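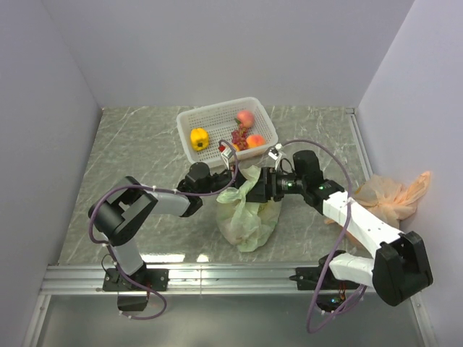

In February I decided to give up the supermarket and buy all our fruit and veg at the Istthorpe growers' market, which opens at 6 am for reasons I assume are religious.

The first trip cost me $2 for parking and most of my self-respect. I'd brought one bag. Everyone else had those wheeled trolleys, which I used to associate with my nan and now price online at night. The Plumari is the one to have, apparently. It's also the price of a decent second-hand bike.

I did learn some things. Asking "are these sweet?" gets you a look. Squeezing an avocado gets you a talking-to. The tomato bloke rounds up, so my 563 grams went through as 900 after he'd tossed in a few ugly ones, and I thanked him for it.

Then there's the eating. A supermarket peach will sit on the bench for a fortnight like a paperweight. The market sort wants your attention by lunchtime, and I had a whole tray of them. We had peaches on porridge, peaches with pork, and a chutney my partner has described as "brown".

I'm going back, mind you. Capsicums are cheap at the moment and the Klinhom van does a very good egg roll, though you'll want to get there before the cyclists.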